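Chapter 5
Gathering Examples: Where a Robot's Know-How Comes From

Every grasping system you will build in this book starts out knowing nothing at all. It has never closed its fingers on a mug, a marker or a rubber duck. What it gets from us is a pile of examples, and this chapter is about making that pile a good one. I think it is the best part of the whole business, and I hope you'll catch the bug too!

An example, for our purposes, is a short record of one try: what the wrist camera saw, how the arm moved, how far the fingers opened, and whether the object came up off the table. The class set that goes with this book, Plunden, holds 187 tries recorded in a simulator. That is tiny by working standards (you could look through all of it in an afternoon, and you should), but it is enough to train your first grasp picker in Section 5.4.

Why begin in simulation? Resetting takes no time, nothing breaks, and you can drop the same object at 12 different angles before lunch. Odd shapes are where the fun starts. A plain block gives the fingers two flat sides to choose from. A toy plane with wings and a propeller gives them thin parts, round parts and a lot of wrong places to pinch.

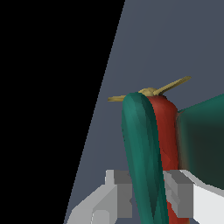
Keep the failed tries. New collectors love to delete them, and it is a costly habit, as a system that only ever sees good grasps has no way to tell a poor one apart. In Plunden each try carries a yes-or-no label, and the misses are kept in the same folder as the hits.

Before you read on, open the set and pick any 11 tries. For each one, write down what you think the label should be, then check it against the file. Hold on to your notes, especially the ones you got wrong. We will use them in Section 5.1, where we look at how labels are made and how they go bad.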